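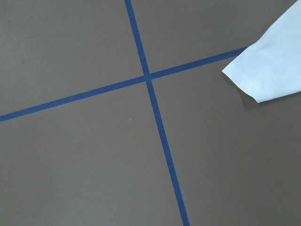
Estari Introduces Matte Gray Work Surface for Folding and Packing Stations

Estari has added a matte gray work surface to its Besmont line of packing room furniture. The surface is intended for stations where cloths, towels and table linen are folded, checked and packed by hand. Shipments begin in March.

The finish is a muted warm gray with a fine, even grain. It was selected to limit glare under overhead lighting and to give clear contrast with white textiles, so that folded edges and stray threads are easier to see during inspection.

Stations can be marked out with blue masking tape. Two crossing strips divide the surface into four work areas, which a site may assign to incoming items, folding, inspection and finished stacks. The layout can be changed between shifts without tools — the strips are lifted and laid again along the new lines.

"Most of our customers were already taping their tables," said Carla Chamoun, product manager at Estari. "We specified the finish so that tape edges stay straight and readable for the operator."

The surface was trialed at the Bikonholm linen service, where 1,287 bundles were packed over 8 weeks at 2 stations. Osaze Obi, who supervises the packing room, said new staff learned the sorting order from the tape lines during their first shift.

Initial production is limited to 200 units. Thygesen will handle distribution and replacement panels. Existing Besmont frames accept the new surface with no change to fasteners or working height.

Sales and sample requests: Howard Rowbotham, Estari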